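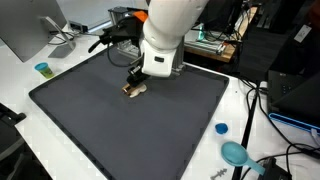
According to Eglė Uibo, the Emus cell kit is fine once it is set up, and getting it there takes longer than the box suggests. I bought ours in January for $2,899, before reading her comment on the Zutangate forum. I agree with most of it.

The kit is sold by Uleo as an add-on for a small arm you already own. You get the frame parts, the mounting block, a tray mat with a raised rim, the cable set and a setup program. You do not get the arm, the table or any tools to hold.

The frame goes together with one hex key. The printed guide is clear up to page 4, then skips the step where you square the uprights before tightening the base. I had to loosen everything and start over. Leave the bolts finger-tight until the mat is down.

Cable routing is the weak point. The supplied cables are too long for a tabletop cell, and there is nothing in the box to hold the extra length. Leave enough slack at the wrist for a full turn, then tie the rest down well away from the arm's path. I bought my own ties.

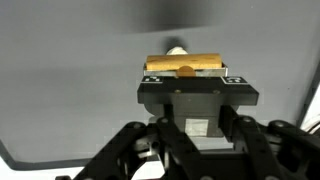 Calibration is the best part of the package. The program walks you through a set of poses and saves the result under a name you choose. It takes 30 minutes the first time and less after that. I redo it whenever the frame gets bumped. If the check at the end fails, clean the camera lens before you repeat the whole thing – that fixed it for me twice.

Upkeep is light. The manual says to check the joint bolts on the gripper every 300 hours. I check sooner, and have found one loose so far. The mat wipes clean with a damp cloth, though fine crumbs collect along the inside of the rim and need a brush.

Support is slow but useful. I asked about a grinding sound in the linkage and got a full answer with a torque chart, which should have been in the manual to begin with. 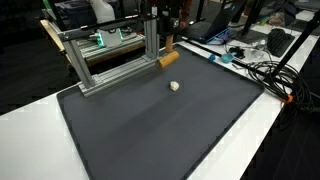
Aušra Dambrauskienė replied on 09/10/2025 that the Grīnberga mounting block fits the same frame and holds a tool straighter under side load. She still keeps the Emus block for light pushing work and swaps between the two. I have not tried that block. The stock one has held so far, but I retighten it after every tool change.

I would buy the kit again for a fixed table. For a cell that gets moved often, I would look for one with a stiffer base.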